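The Slow Train to Plandwood

I booked the slow train by accident. I was half asleep, my thumb hit the wrong departure, and by the time I noticed, I was the owner of a nonrefundable seat on the 6:40 out of Clavgate, which stops at every town with a platform and a couple of towns without one. The express does the trip in under four hours. Mine would take 11.

I called my sister to complain and she laughed so hard she had to put the phone down. Then I packed two sandwiches, a paperback I'd been lying about having read, and a sweater, and off I went.

The first hour was awful, I'll admit it. I kept checking the map on my phone and we kept being in the same place. The train runs 349 miles, most of it on a single track, so whenever a freight comes the other way you pull into a siding and sit there looking at weeds. We did that five times. The first time I sighed out loud like a teenager. By the third I was rooting for the freight.

Somewhere past Baumgart the land goes flat and the houses turn their backs to you. I love this about trains! From a highway you get the front of everything, the signs and the parking lots and the flags. From the train you get clotheslines, trampolines, a boat somebody has been meaning to fix, tomato cages, a dog on top of a doghouse. I saw a man in a bathrobe watering a single rosebush with what looked like tremendous anger. I thought about him until lunch.

Lunch was supposed to be the sandwiches, but I'd eaten both by nine. The café car sells pretzels, coffee, and a microwaved thing called the Conductor's Melt, and I had all of them. The Melt is orange on the inside and I would order it again. People hang around in that car a lot longer than it takes to eat. A couple on their way to a wedding asked me to settle whether a gravy boat was a good gift (yes, if it comes with money in it). Two kids taught me a card game with rules that changed every time I was about to win. An older woman with a bag of yarn told me she rides this line every August to see her brother, and that the trick is to sit on the left going out and on the right coming home. I moved to the left. She was right, the river is on that side, and you get it for most of the afternoon.

We stopped in Festine for 23 minutes, long enough to get off and walk up the main street and not long enough to enjoy it. There's a hardware store, a bank that's now a yoga studio, and a bakery with a line out the door. I stood in the line watching the clock over the bank and lost my nerve with two people ahead of me. I still don't know what they sell in there, but everybody coming out was holding a white box and looked pleased with life. I'll have to go back.

After Festine the light got long and the whole car went quiet. I finally read the paperback. It was fine! I'd been describing the ending wrong at parties for more than five years.

We rolled into Plandwood a little before six, stiff in the knees, and I had that odd feeling you get at the end of a long movie, when the lobby seems too bright. I took the express home and slept the whole way, and I couldn't tell you one thing that was out the window.

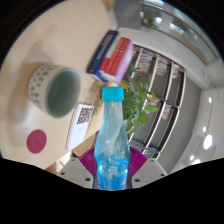
My packing list for the next one is short, and it starts with a better cushion, one of the fat ones, because those seats were built for somebody with more padding than I've got. After that, a pencil, a deck of cards so I can enforce some rules, and twice as many sandwiches. Water too, in a clear, bluish plastic bottle with a turquoise screw cap, the kind of color you can spot at the bottom of a bag when the lights go down in the tunnels. The café car closes for an hour after every crew change and the pretzels are very salty. And I'm leaving the phone in my coat, at least until Baumgart.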